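2 min read · 14 comments

gkikas_s: I trained the policy on 200 demos, all on this table. The block goes in the box.
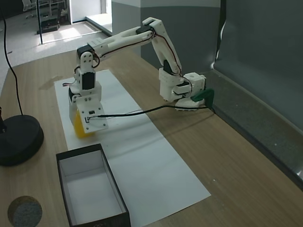 Yellow block over the paper sheet.

Mortenk: 200 is thin. Wrist view too?

gkikas_s: Yes, both views, one network.
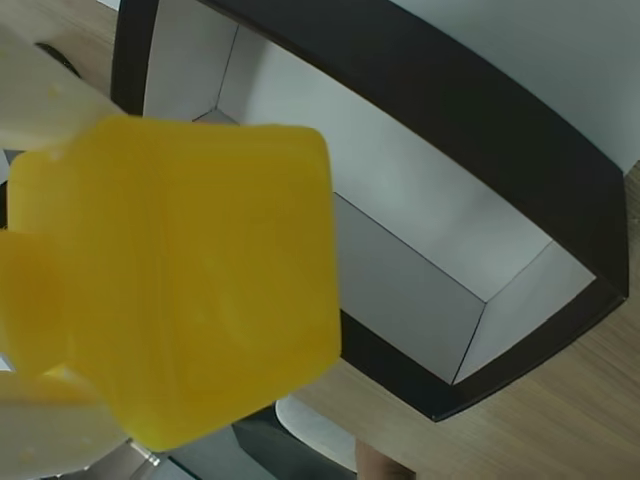 I also tried without the wrist view — it was worse near the rim.

pell_r: I disagree, 500 demos would fix that. 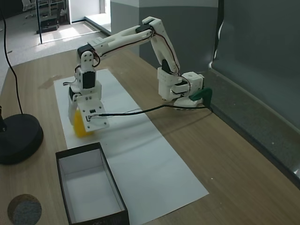 gkikas_s: More demos cost me a Monday. I keep the box on the paper, so its start position changes little.

Comments (2)
Dorrit: Nice.
hal9: Code?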